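Umon bench top, black, with white edge rail: long-term review

Category: work surfaces and trays
Tested: bench top, edge rail, shallow tray
Supplied by: bought at full price

The Umon is a black bench top sold on its own, without legs, for people who already have a frame or a pair of trestles. Ours replaced a pale beech-effect top that had gone grey in the middle. The edge rail and the tray are extras from the same range, and both were fitted on the first day.

Price and what you get

The top with rail and one tray came to £292 from Onance, delivered. The top arrives flat, with the rail segments in a separate carton and a bag of fixings. Fixing holes for the rail are already drilled. Holes for the frame are not, so you will need a drill with a depth stop. The instruction sheet gives the drilling depth in a footnote on the back, where it is easy to miss.

Assembly

Two people can lift the top on to a frame without trouble. One person can't, or shouldn't. The rail goes on in segments, each butted against the last, and the whole job took an evening including the drilling. Start from the left. If you start from the right, as the drawing suggests, the final segment has to be sprung into place and the joint next to it opens slightly. We took ours off and did it again.

The joints are visible. On a white rail against a black surface they were always going to be, and anyone expecting one unbroken strip should look at the Hoxha top, where the lip is moulded in. The Hoxha is heavier and the lip can't be replaced if it chips.

Surface

Matt would be the wrong word, but it isn't glossy either. Under a single overhead lamp there is a soft reflection and no hard glare. With two lamps it is a little worse. Dust shows within a day, pale dust especially, and fingerprints show if you lean on it with warm hands. A barely damp cloth removes both. Window cleaner left a faint bloom on our first attempt, which went after a second wipe with plain water.

The contrast is the reason to buy it. White parts stand out clearly at arm's length, and small blocks, printed boards and paper labels can all be found at a glance. Black cable is another matter. It disappears, and we now mark the plug end of any dark lead with a turn of light tape. Dark screws are just as bad.

Flatness is good. A steel rule laid across the middle showed no gap we could see, and laid front to back it rocked very slightly near the rear left corner. A thin flat board will sit without wobbling anywhere else.

The rail

It has one job, to stop small things rolling off the front, and it does that. A pencil will not get over it unless pushed. It also gives you a straight reference to square things up against, though the joints make it less than perfect for long items. Two points against it: crumbs and swarf collect along the inner face, and you can't sweep the surface straight into a bin. You have to sweep sideways or use a brush and pan.

Resting your forearms on the rail is uncomfortable after an hour or so. For long sessions of writing or soldering, a folded towel helps.

The tray

White, shallow, with a plain rim. It is fine for parts you are using now and no good for storage. The rim is low enough to reach over easily, which also means that an overfilled tray spills when it is moved. We would have liked a rubber foot at each corner, as the tray slides if knocked. Rasasura sells a similar one with feet, in grey only.

Wear

After regular use since July there are 3 light scratches, all from dragging metal, none deep enough to catch a fingernail. The rail has yellowed slightly at the window end. The fixings have not worked loose.

Verdict

A good plain surface for light work where you need to see pale objects against a dark ground. Not recommended for woodwork or anything that makes a lot of pale dust — you will be wiping it all day. Buy the rail if your parts roll. The tray can be replaced by any shallow tray you already own.

Score: 7/10 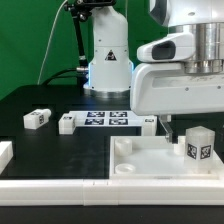 The black top in use, with the white rail along the front and the tray on the right.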